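Grostano update 7 changes how sealed gates work

December 23, 2018

Onholm has released update 7 for Grostano, its exploration game for PC and consoles. The update replaces the timer on sealed gates with a charge system, moves several early checkpoints, and corrects a fault that could erase map markers when a player left the Sisay region during an autosave. Existing save files carry over, but they are converted the first time they are loaded and can't be opened in an older version afterward.

Under the old rules, a sealed gate stayed open for 36 seconds after the player activated it. The timer ran during combat and kept running in the inventory screen, and a gate that closed behind the player could only be reopened from the side where it had been activated. Gates now hold 2 charges. Each passage uses one charge, in either direction, and the gate closes when both are gone. Charges are restored at any checkpoint in the same region.

Lead designer Duangjai Somboon wrote in the release notes that the timer had been tuned for an earlier movement speed. "When we slowed the walk in September, the gates stayed as they were," the notes read. "Some of the longer routes in Onach could be finished only by sprinting the whole way, and that was never a requirement we meant to set."

The Onach region is affected most. Its lower level has a chain of gates that must be crossed in order, and the shortcut used by many speedrunners depended on passing through a gate in the last moments of the timer. That shortcut no longer functions. A ladder has been added on the east wall of the pump hall, and it becomes available once the second valve has been turned.

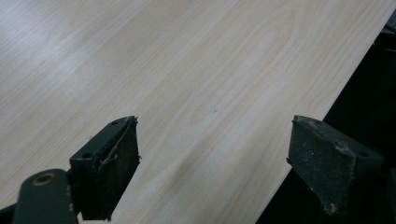
Changes to saving and loading

The autosave fault was first reported by players who used fast travel while the save icon was still on screen. In that state the game wrote the new position but dropped the list of markers placed by hand. Programmer Dagim Abera said the two sets of data are now written in one step, and fast travel is blocked until the step is complete. Markers that have already been lost can't be recovered.

The number of manual save slots goes up to 20. Slots are shared between difficulty settings, as before, and the difficulty is now shown beside the play time. Cloud saves must be uploaded again after conversion. Players who use more than one machine should install the update on all of them before loading a file, or the older machine will report the save as damaged.

Checkpoints in the first two regions have been moved closer to the gates. The checkpoint at the Sisay ferry landing now sits at the top of the stairs, outside the area patrolled by the guards. Health items found between a checkpoint and the next gate no longer reappear after a reload.

Controller and display settings

The "use" and "climb" actions can now be assigned to separate buttons. They remain on one button by default. Subtitle size has a third setting, and the compass can be turned off without hiding the quest text. On PC, the frame rate limit is applied in menus as well as during play.

Helmut Grube, who maintains the game's console versions, said load times should be shorter when entering Onach from the north, where the game previously loaded the same set of textures twice. The entrance from the south is unchanged. 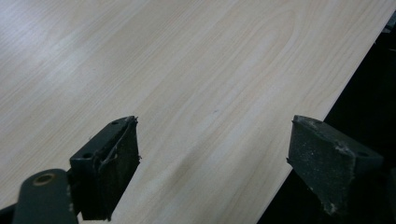 Pale wood-grain panel with a dark area beyond its edge.

Known issues

Onholm lists several faults that remain open. The gate charge indicator may show the wrong value after a player dies while crossing; reloading from the checkpoint corrects the display. Rebound keys are not always shown in the tutorial text. The achievement for completing Sisay without using a gate may not unlock on converted saves, and players who want it are advised to begin a new file.

The update downloads automatically on all platforms. A version number ending in 7 on the title screen confirms that it has been installed.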